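**Packing room help wanted at Clatcombe, part-time, Sunday shift to start**

We're a small mail-order shop that sends pottery and glassware out to people's homes, and we're looking for a patient, good-natured person to join us at the packing table.
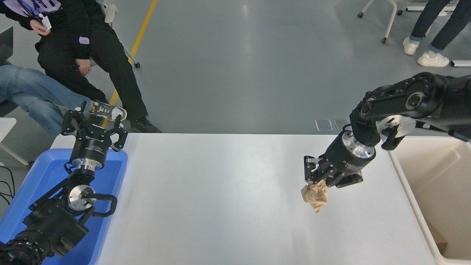
## What you'd be doing

Mostly wrapping, filling and tidying. Every bowl we send out gets a nest of crumpled brown paper, and there's a bit of a knack to it - too tight and it's as hard as a rock, too soft and the bowl slides all over the place. Vega Robles will show you how she does it, and she's happy to show you twice.

Between orders we clear the white table right down, so the next box starts on a clean surface. Paper that's still good goes back into use, and scraps go in the bin. We packed 679 orders last September and nearly 4,000 over the whole year, so a tidy table really does matter to us!

## Who we'd love to hear from

You don't need any experience. If you've ever wrapped your grandmother's dishes for a move and had them all arrive in one piece, please do mention it. You should be comfortable on your feet for a few hours and able to lift a medium-sized box.

## Hours and how to apply

We'd start you on Sundays, with a second day likely once the Denetach orders pick up. Shifts are paid, and there's a half-hour lunch, also paid.

Write a few lines about yourself to Benedek Katona, Clatcombe, Unit 77, or drop a note in at the front desk - handwritten is perfectly fine. We have 3 places open, and we'll write back to everyone who applies.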